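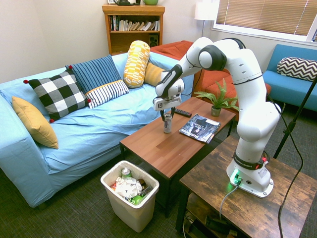
Ritva Tuominen wrote back on Thursday that the old version of this section never told her when to press record, and she lost 9 takes finding out. Fair enough! I've rewritten the whole thing, and the answer is now in step 4.

## 3. Recording the tidy-up task

You'll want 300 good takes per object before you train anything. Our own Nurmi set has 2,000, but that covers cans, paper, wrappers and a few things I regret including.

1. Put one piece of trash on the coffee table. Move it to a new spot each take – edges and corners too, please, or the arm only ever learns the middle.
2. Leave the things that should stay. Remote, magazine, plant, whatever lives on your table. The model needs to see stuff it shouldn't grab.
3. Set the wastebasket on the floor within reach of the arm. Run the gripper over to it once by hand to check, then bring it back to the start pose.
4. Press record in Plurkus, wait for the beep, and *then* start moving. Anything before the beep isn't saved.
5. Come down over the object with the fingers pointing straight at the tabletop. Close slowly. I go slower than feels natural, and my takes replay better for it.
6. Lift, carry, let go over the basket, and stop recording once the fingers are fully open.
7. Mark the take **keep**, **redo** or **miss**. Please don't delete the misses! We use them in section 5.

> **Note:** Empty cans dent if you squeeze hard. Keep the grip setting at 3 for anything thin-walled. If a can tips over while you're closing, finish the take anyway and mark it as a miss.

> **Caution:** Keep your hands off the table while the arm is live. If you need to nudge something, pause first.

> **Caution:** Cables on the floor are easy to catch with a foot. Walk the long way around the side table.

Swap in a different object every so often, and open or close the blinds now and then so the light changes. I forgot to do this in March and the whole Bastent batch only worked before lunch.

When you've finished a session, hit **Upload to Grulline** and leave the laptop open until the bar fills. Mine goes to sleep if I wander off for coffee, so I turn that setting off first.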